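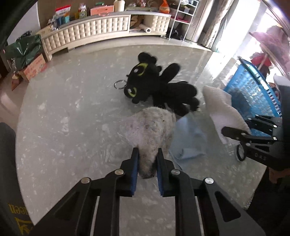

Off-white cloth with grey and brown stains.

May
By Rhonda MacLeod

Gear care in a rented apartment, after a day at the earthworks

These notes cover cleaning and storage for a long stay near old sites, where the day ends with clay on everything and the kitchen is the only workroom. They were put together over two seasons of walking the hill forts and burial mounds above Vencombe. Most apply to any place with heavy soil and a small sink.

Boots

Knock off thick clay outdoors and let the rest dry to a crust. Wet clay smears into the stitching, while a dry crust lifts with a stiff brush. Pull the insoles and stand them on edge. Stuff each boot with plain newsprint, change the paper after 2 hours, then leave the second lot in overnight. Keep leather away from radiators. A fan on its low setting, aimed across the openings, does the same work without cracking the uppers.

Laces go in a mug of warm water with a drop of dish soap. Rinse until the water runs clear and hang them from a cabinet knob.

Clay and peat on fabric

Let clay dry, brush it off, then soak in cold water. Hot water at this stage can fix the brown that comes with peat or leaf tannin. Work a little liquid detergent into the mark with a fingertip and leave it for 12 minutes before the main wash. Repeat if a shadow remains, and keep the item out of the dryer until the mark is gone.

Chlorine bleach is a poor choice on red or orange soil. The color comes from iron, and bleach can set it. A rust remover sold for laundry is the correct product – check the fiber list on the label, and test on an inside seam first.

Grass is a separate problem. Dab with rubbing alcohol, blot, and wash as usual. Skip the alcohol on acetate.

Sink washing

Fill the sink before adding soap, so the soap disperses. One teaspoon of detergent is enough for two shirts. Too much means five rinses instead of two, and residue left in the cloth attracts dirt the next day. Roll each piece in a dry towel and kneel on the roll. This takes out more water than wringing and does not twist the seams.
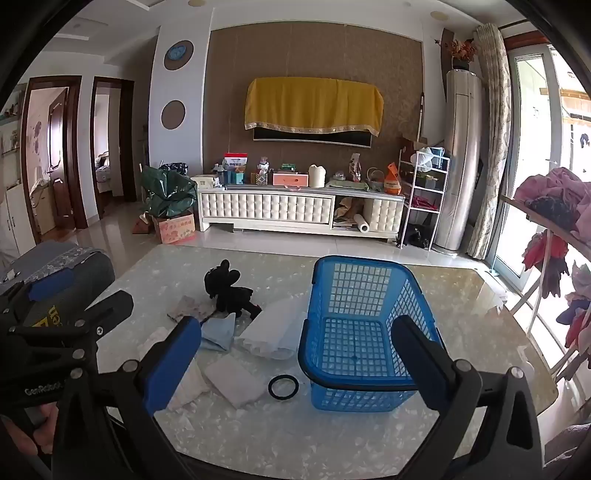 Drying time depends on air movement more than on heat. Leave a hand's width between hangers, open a window on each side of the apartment if there is one, and turn thick items once. Socks dry faster hung by the toe. In a room with no cross draft, run the bathroom fan and hang things there.

Daypacks

Empty the pack completely, unzip every pocket and shake it upside down over the tub. Grit in a zipper wears the teeth, so brush the track with an old toothbrush and then run a candle stub along it. Do not machine wash a pack that has a coated lining. Sponge it with lukewarm water and hang it open. Arne Wiegand, who walked the Drondell ridge with me, puts his through a cold cycle inside a pillowcase. The lining has started to peel.

Maps and paper guides

Damp maps should be opened flat between sheets of newsprint with a cutting board on top. Change the newsprint in the morning. For a large-scale sheet that has split at the folds, use archival tape on the back only. Ordinary clear tape yellows and pulls off the print. Site leaflets go in a zip bag with the date and the name of the site written on the outside in pencil.

Water bottles and flasks

Half fill with warm water, add a spoonful of baking soda, shake and leave for an hour. Rinse twice and store with the lid off. If the gasket smells, pry it out and wash it separately. A wooden skewer does this without nicking the rubber.

Ticks

Check clothing before it comes past the door. Dry clothes can go straight into a dryer on high – 10 minutes is the usual advice, longer if the fabric is damp. Ticks survive a cold wash. Light-colored trousers make the check quicker, and they show the clay too.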